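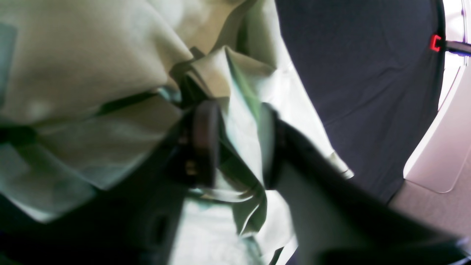

연녹색 원단의 주름 사이에 들어간 그리퍼 손가락

# Rorari 양팔 의류 작업 셀: 도입 검토용 제품 안내

Rorari는 티셔츠 같은 얇은 의류를 다루는 탁상형 양팔 셀입니다. 공급과 설치는 Ustis가 맡습니다. 기본 구성은 팔 2대, 그리퍼 2개, 제어용 PC, 작업포 1장입니다. 작업대는 포함되지 않습니다.

## 설치 조건

- 작업대 폭: 1420mm 이상
- 작업대 하중: 97kg 이상
- 전원: 단상 220V, 접지 필수
- 납기: 발주 후 9주

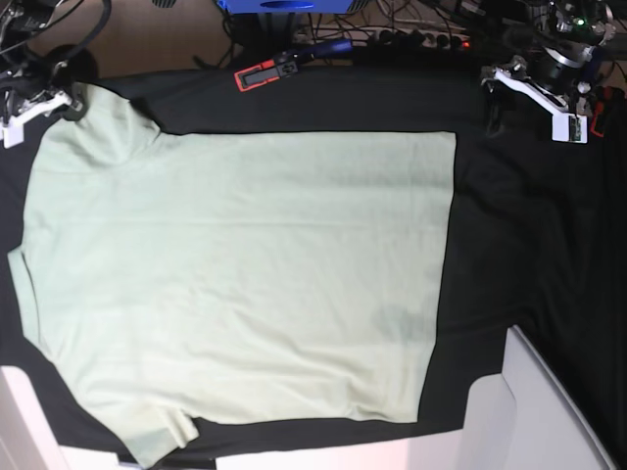

**Sakalauskas**

작업포는 무광 검정을 권합니다. 연한 색 옷은 검은 천 위에서 윤곽이 잘 구분됩니다. 짙은 색 옷이 주력이라면 밝은 회색 작업포를 견적에 추가하십시오. 티셔츠 한 장을 펼쳐 놓고도 사방에 여유가 남는 크기로 잡아야 합니다.

멀티탭과 케이블은 작업대 뒤쪽으로 빼는 배치가 기본입니다. 벽에 붙여 설치할 계획이면 배선 공간을 먼저 확인하십시오. 케이블 덕트는 별도 품목입니다.

## 예산 항목

| 항목 | 기본 포함 | 비고 |
|---|---|---|
| 양팔 본체 | 예 | |
| 손목 카메라 | 예 | 예비품 별도 |
| 그리퍼 손가락 | 1조 | 소모품 |
| 작업포 | 1장 | 교체용 별도 |
| 고정 클램프 | 아니오 | 시중품 사용 가능 |
| 현장 교육 | 1일 | 추가일 유상 |

손가락은 가동 200시간마다 점검하고, 끝부분이 닳았으면 좌우를 함께 교체합니다. 첫해 예산에는 손가락 예비 1조와 작업포 1장을 넣어 두는 편이 좋습니다.
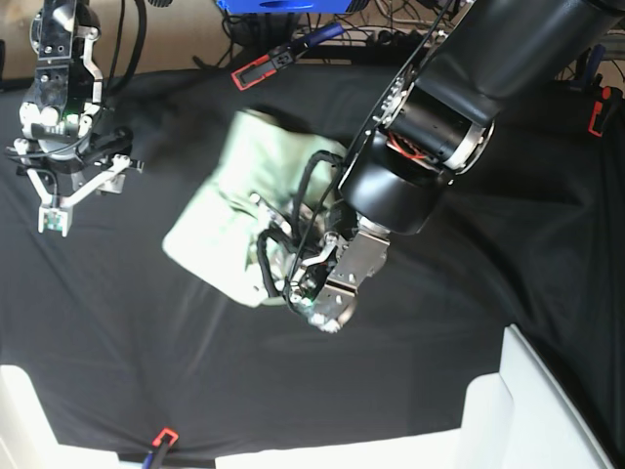
접힌 부분이 있는 연녹색 천과 두 팔. 검은 작업포는 클램프로 고정

## 그리퍼 선택

좌우에 서로 다른 그리퍼를 달 수 있습니다. 금속 평행형은 단가가 높고 납기가 더 깁니다. 혼합 구성은 견적 요청서의 비고란에 좌우를 나누어 적어 주십시오.

기존 Rirberg 작업대를 쓰는 곳은 상판 두께와 모서리 모양을 함께 보내 주시면 클램프 규격을 확인해 드립니다. 6월 발주분은 설치 일정이 밀릴 수 있습니다.

견적 문의: Ustis 장비영업팀, 평일 오전 9시부터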